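Whitfield Screen Fund
Regional Exhibition Program: Interim Progress Report

Grantee: Grikari Cinemas
Project: Independent titles in small-market theaters
Submitted 2018-06-20

1. Status

The project is on schedule in four of its five work areas. The fifth, box office data reporting, is running six weeks behind the plan approved with the grant. Spending is within budget on every line except freight. No change to the end date is requested in this report.

2. Bookings and attendance

The two-screen site in Fokodau began the program in the first week of the reporting period, and the single-screen site in Nimine joined three weeks later. Both play program titles on a split schedule: a wide release takes the late afternoon and first evening shows, and the program title takes the second evening show and one matinee on the weekend. Under the grant agreement, each program title is held for a minimum of seven days regardless of its opening gross.

Paid admissions to program titles reached 2,500 across both sites. The best single title was a subtitled family drama held for a second week in Fokodau, with 493 admissions. It opened below the site average and gained in its second weekend, when the wide release on the other screen dropped sharply. The weakest titles were two documentaries booked back to back in Nimine. We do not plan to repeat that pattern. Documentaries will be placed at least three weeks apart at the single-screen site, with one of the two weekend shows moved to an earlier slot.

Matinees sold better than expected at both sites. Second evening shows on weeknights sold worse. The split between the two is wide enough that we ask the Fund to consider the schedule change set out in section 5.
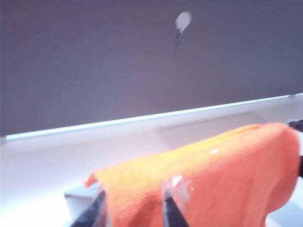

Jin-sol Bang
Program Manager, Grikari Cinemas

3. Distributor terms

Most program titles were booked on a sliding percentage with a low minimum guarantee. Three distributors asked for a flat fee in place of a percentage. We accepted in two cases and declined in the third, where the fee would have been higher than the total gross of any comparable title at either site.

Otis Haverford handles booking for both sites and has negotiated a shared-print arrangement with two of the distributors. One drive is sent to Fokodau, played for its run, and forwarded to Nimine under a second set of keys. This cuts the shipping charge per title but requires the key windows to be requested separately. On one occasion the Nimine window was issued for the wrong server and the first show was canceled. Refunds were made at the counter and the distributor waived the minimum for that day. Server certificates for both sites have since been sent again to all distributors on the program list.

Freight is over budget because the first four titles were shipped individually before the shared arrangement was in place. We expect the line to recover by September and will cover any remaining overrun from our own funds.

4. Data reporting

The agreement calls for show-level figures: title, start time, ticket type, admissions and gross. The Fokodau ticketing system exports these directly. The older system in Nimine exports only daily totals by title, and show-level figures have been taken by hand from the printed close-out sheets. Ezequiel Ledesma has entered the sheets through the end of the ninth week. The rest will be sent to the Fund as a supplement, in the same file layout.

A comparison of the hand-entered figures against the daily totals found mismatches on five days. Four came from discount tickets logged under the wrong type and have been corrected. The fifth is still open. It affects the gross for one matinee and does not change the admissions count.

A software update that would give Nimine the same export has been quoted by the vendor. The quote is being reviewed by Mostafa Abdel Rahman, who keeps the project accounts, and no grant money has been committed to it.

5. Requested change

We request approval to move one weeknight second evening show per week, at each site, to a weekday matinee. The number of shows per title would stay the same. Grant support per show would also stay the same, at 60 percent of the house cost. Based on sales to date, a weekday matinee would need around 70 admissions per week at the two sites combined to match the program average. If approved, the change would begin with the first new title after notice is received.

6. Next period

Nine titles are confirmed and three are under discussion. Key requests for the confirmed titles have been filed for both servers. The supplement to section 4 will be sent before the next payment request. Questions on contract matters should go to Mavis Okafor, who signs for Grikari Cinemas under the agreement.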